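Grunia House > Shared rooms > Storage checks

Tall cabinet walk-round, January 21, 2022
Checked by: Fadwa El Ouafi
Copy to: Hajar Zaki

Hi all, my turn again! Same sheet as last time, with my comments after each line (sorry, I ramble).

1. Cabinet stands level, no rocking - OK
I gave it a good push from both sides and it stayed put. Hajar, your new shims are holding up nicely.

2. Fixed to wall or floor - N/A
Still freestanding, so please keep the heavy stuff low. I'd love to have this sorted by June.

3. Doors open and close freely - OK, with a note
Left one is fine. The right one swings out wide and likes to stay there, and I've walked into it once already (my shoulder remembers). Close it when you're done, please!

4. Handles and knobs tight - FIXED
The bar handle had a bit of wiggle, so I gave the screws a turn. The knob is solid. Top compartment handle is fine too.

5. Hinges - WATCH
A small squeak on the right, nothing loose. I'll bring oil next time.

6. Shelf load under the 200 lb total - OK
I moved the Skendine boxes down to the bottom shelf. Whoever put them up high is stronger than me.

7. Curtains clear of the doors - OK
Nothing catching when I opened and closed both sides - they used to snag all the time.

8. Stickers - leave them alone
They're flat and not peeling. Please don't pick at the corners.

Overall: pass, 3 small things to follow up. Next check goes to Hajar. 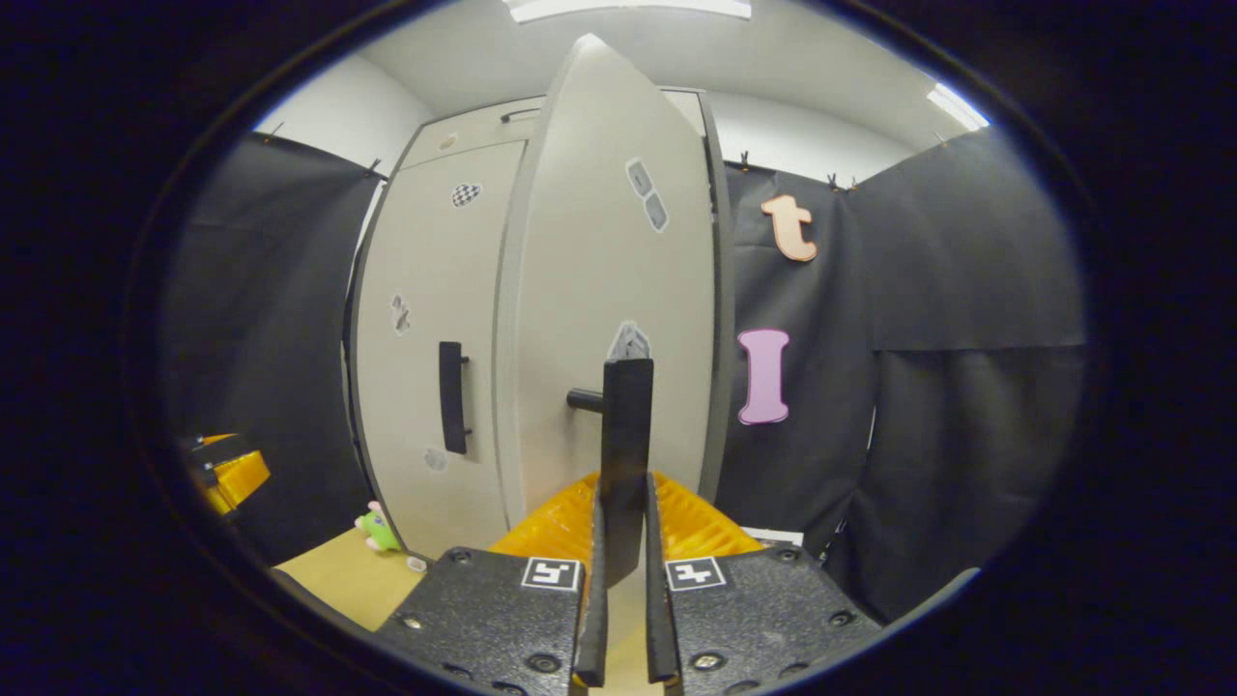 Item 3: right door open, left door closed.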